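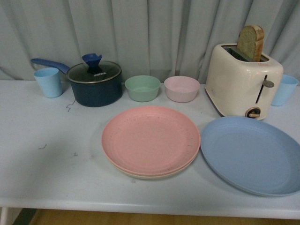
Figure 1. Kitchen items on a white table: two cups, saucepan with lid, two bowls, toaster with bread, plates in front.

Household English and Home Skills, Unit 3
Setting out a small kitchen
Handout prepared by Majdi Haddad, Stamham Evening Classes

In the last unit we spoke about the names of rooms. Now we go into the kitchen and learn how to put things in order before we cook a simple breakfast. Please read this handout at home and bring it with you to Room 259.

1. Two rows

When the table stands against a wall or a curtain, I recommend to work with two rows. The back row is for taller things and for things which we use for cooking. The front row is for plates. In Figure 1 the plates are in front, and the cups, the saucepan, the bowls and the toaster are behind them. A person who stands at the table can then reach a plate without passing the hand over a pan.

Useful phrases: in the back row, in the front row, next to, to the right of, side by side.
"The green bowl is to the left of the pink bowl."
"The toaster is to the right of the bowls."

2. The saucepan

A saucepan is a pot with one long handle. A pot with two short handles we call a stockpot or a casserole, depending on its size. The saucepan in the figure is dark navy with a speckled surface, and it has a glass lid with a blue knob. The word KONKA is printed on the lid. Learn these four words together: handle, lid, knob, rim.

On the stove, the handle should be turned to the side, so that it does not come out over the front edge. In the class with the Halitz group we had a long discussion on this point, and most students said that at home they never think about it.

3. Cup or glass?

The light blue one at the far left in Figure 1 has no handle, but it is plastic, so we do not say "a glass." We can say "a plastic cup" or "a tumbler." Many students write "a plastic glass." People will understand you, but I will correct it in the homework.

4. The toaster

This toaster has two slots. One slice of bread stands in the left slot. On the front there is a lever and, lower, a round dial. With most toasters we push the lever down to start, and the dial is for choosing how brown the toast should be. Note the grammar: bread is uncountable, so we say "a slice of bread" or "two slices of bread," never "two breads." The same is with toast: "a piece of toast."

Before you clean a toaster, take the plug out of the wall and wait until it is cold. Crumbs go out through the tray at the bottom, if your model has one. Do not use a knife inside.

5. Homework

Write some 15 sentences on your own kitchen table or counter, as it looks in the morning. Use at least five place phrases from part 1. The reading for next time is the Palamarchuk text on storing plates and lids, first two pages only. Students from the Amel course have it already in their folder.

Please hand in the homework by Wednesday, April 5, 2023. The speaking test on Units 1 to 3 will be in June.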